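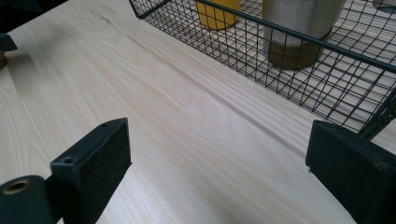 Deixem as curtas em paz (e no horário nobre, por favor)

Todo ano é a mesma coisa. Abro a programação do festival de Okdale, vou direto às curtas-metragens e lá estão elas, espremidas às 10 da manhã, quando só aparece quem realizou os filmes e a mãe de quem realizou os filmes. Este ano eram 28 curtas em dois blocos. Vi os dois inteiros, com um café péssimo na mão, e saí meio zangada e meio apaixonada.

Apaixonada por causa de Tanui, da Jeptoo Waweru, 21 minutos sobre uma mulher que volta à casa do pai para vender os móveis e passa a tarde toda ao telefone. Só isso! Não há flashback, quase não há música, e eu fiquei agarrada à cadeira. Na sala estavam umas poucas filas de gente. À noite, no mesmo ecrã, passou Coster, duas horas e tal de drama histórico com barbas coladas, perante 1000 pessoas e um discurso do patrocinador.

Já sei o que me vão responder, porque o Wycliffe Mrema, que programa a secção, me respondeu no corredor: as curtas não vendem bilhetes. Pois não, Wycliffe, às 10 da manhã eu também não vendia! Gosto muito dele e discutimos isto desde setembro, mas continuo a achar que o argumento anda às voltas.

A minha proposta é modesta e velha como o cinema: uma curta antes de cada longa. Quem foi ver Coster teria visto Tanui de borla e, aposto, era dela que falaria no jantar. A Fidelina Chávez fez isso durante anos no cineclube Ania e ainda hoje encontro gente que se lembra da curta e já esqueceu a longa (eu incluída, e mais do que uma vez).

Há o problema do tempo, claro. Vinte minutos a mais por sessão atrasam tudo e os projecionistas já jantam sanduíches. Então cortem os discursos. Cortem aquele vídeo promocional que vimos antes de cada filme, com o drone a passar por cima do rio, que eu já sei de cor e trauteio no duche.

E paguem às realizadoras, já agora. Um crachá e um saco de pano não pagam a viagem de ninguém. A Jeptoo veio de autocarro, dormiu no sofá de uma amiga e foi-se embora antes da entrega dos prémios para apanhar o último da noite.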